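Build the Boring Robot First

22 Jan 2021

I have been building an arm in our shared workshop since June, and I want to make a case for small jobs. Everybody who walks past the bench has a better idea for it. It could fold shirts, or water the tomatoes, or solder! I love these suggestions and I write them all down (the list is up to 30), but I think a home builder should spend the first winter moving toy blocks.

Blocks are wonderful. They cost next to nothing, they survive a fall onto concrete, and every one of them asks a different question. A cylinder is the same from every side, so you can be lazy about rotation and still look clever. A star isn't so forgiving. A heart has one point and two lobes, and if your code has its angles backward, you'll know it the moment you try to line one up with a hole. I learned more about coordinate frames from a yellow heart than from the Kornska manual, all 623 pages of it, and the heart was better company.

My other strong opinion concerns the board. We started out putting the blocks straight on the perforated table, and the vision script, which we call Alva, kept taking the round holes for pegs. Pale maple fixed most of that in one evening. The color thresholds settled down, and I stopped swearing at the lighting.
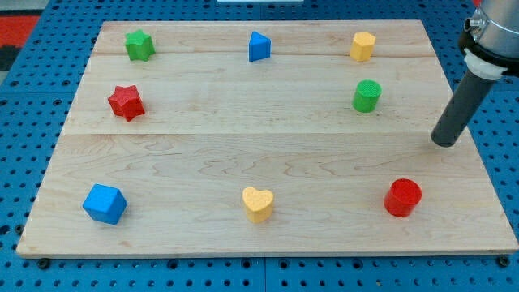 What the big project hides

People at the Wavau meetup tell me this is too slow, and that a real application keeps you motivated. I see the appeal. I also see the half-built bartender in the corner with its cables hanging out. When a big machine fails, you don't know whether to blame the power supply, the calibration, the script or the bottle. With a block on a board there are only so many places to look, and you can check them all before supper.

You can repeat it, too. I run the same layout 100 times, change one number, and run it again. My log is at 1732 attempts now, and I still lean in when the tip comes down over the wood. Is it a hair to the left? Fix the offset, go again!

Flurura, our little workshop newsletter, asked me what comes after blocks. Probably smaller blocks. Then maybe the tomatoes, if the hose reaches that far.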